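Student Projects > Robotics and Automation > Disassembly and Repair
Last updated May 25, 2019

Seating Memory Modules with a Wrist Camera and One Arm
Katia Testa, Mansa Mahama
Supervisor: Rosario Sorrentino

3. Method

The task is to place a memory module in a given slot of a desktop workstation whose case lies open on its side. Slot position is estimated in two steps. A coarse pose of the board comes from the fixed camera. The arm then moves above the board and the wrist camera takes a closer view, in which the slots are located relative to the processor socket. The socket was chosen as the reference because its metal retention frame has straight edges and gives a strong outline under the lab lights. 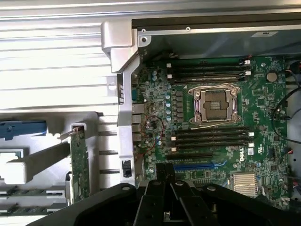

Stullmont Student Reports, Issue 7, p. 12

Two problems came up with the close view. The gripper fingers cast a shadow on the lower part of the board, and thin wires run across the retention frame. Both produce false edges. We masked the finger region with a fixed template and dropped any line segment shorter than the slot length. The wires were left where they were.

The line fit was tuned on 2901 wrist images and tested on 1016 others. No image was used in both sets.

4. Insertion

The module is held upright and lowered until contact. If the measured force rises before the expected depth, the arm backs off and searches along the slot direction in small steps. Parts are picked from a molded tray beside the case, so the grasp pose is known in advance and was not estimated.
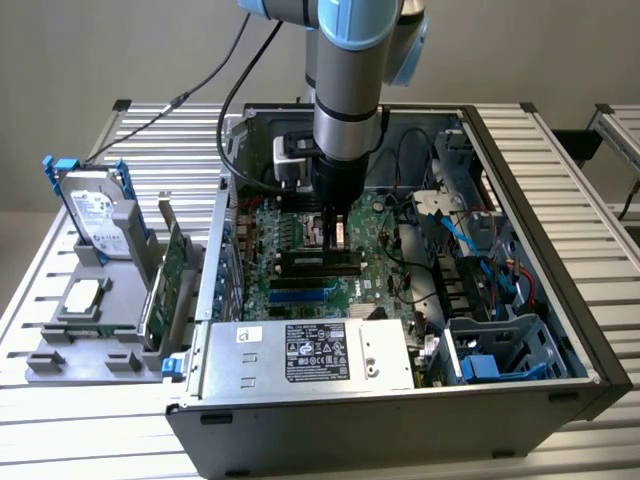
Fig. 2. Memory module held upright near the slots.

We ran 300 trials with the search step and 300 without it. Trial order was mixed to limit the effect of slot wear. Results are given by slot in Section 5. The latch clips are not checked by vision, and a module that is only partly seated can still pass the depth test.

Filed under: manipulation, machine vision, student work
4 comments | 11 shares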